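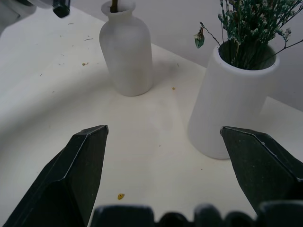
Chapter 7
Dried Stems and the Vessels That Hold Them

I came to dried flowers through the back door, by way of sweeping up after them. My first job in the trade was at a little shop in Tokilville where I unpacked boxes, wiped tables and rang up ribbon, and I learned more about plants from what they dropped than from anything in the buckets. Dried material sheds! Even one dark stem in a white bottle-shaped vase can keep company with a few yellowish crumbs on the tabletop, and on an off-white surface you're going to see every last one of them. I used to get cross about that. Now I read the crumbs a bit like a baker reads a crust, and by the end of this chapter I'd like you to be doing the same.

So far in this book we've worked with fresh flowers, where water does half the job for you. A fresh stem bends, drinks, turns toward the window and forgives you for jamming it in sideways. A dried stem does none of that. It has the shape it dried in, and you have to find a vase that likes that shape (or find another stem, which I do more often than I admit to my students).

We'll start with the vessels. I know, I know, you want to get to the plants. But I taught this the other way for years and everybody ended up with gorgeous bunches flopping around in pots that were far too wide. Most of what follows can be done with two forms:

The bottle. Rounded shoulder, narrow neck, maybe a little flare at the lip. The neck grips for you, so a single stem stands more or less where you put it. I reach for this one first, always.

The cylinder. Straight sides and a wide mouth. It's generous and easy to fill, and a lone stem in it will slide straight to the rim and lean there looking sorry for itself. We'll fix that in Section 7.3 with crumpled paper and a bit of patience.

Put a bottle next to a taller cylinder and you already have most of an arrangement before a single plant is involved. Try it with whatever you own. Matte white is a kind place to begin, as it lets a brown or olive stem do the talking, and you can see the shadows move across the pair as the day goes on. I keep a set like this by my desk and still fiddle with it on Wednesday mornings when I should be answering mail.

A word on cost. Analyn Tolentino, who wrote the growing chapters, did the adding up for our spring class and found that the students had bought 233 stems and used fewer than half. The rest snapped in bags. Please buy less than you think you need, and carry it home flat.

In this chapter you will learn to
match a stem to the width of a neck
judge from the debris whether a stem is still shedding or is about finished
steady a loose stem in a straight-sided vase
clean a pale table without grinding plant bits into it

Words to know: shoulder, lip, shatter, set, filler

Before you read on

Stand one dried stem in the narrowest vase you have and leave it overnight on a light-colored surface. Don't dust first. In the morning, look at what has fallen and how far it went, and write it down in your notebook. Bring the notebook to Section 7.1, where we'll take the stem out again and look at the cut end.

7.1 What a Stem Leaves Behind

There are three sorts of droppings worth telling apart, and the first is plain old dust.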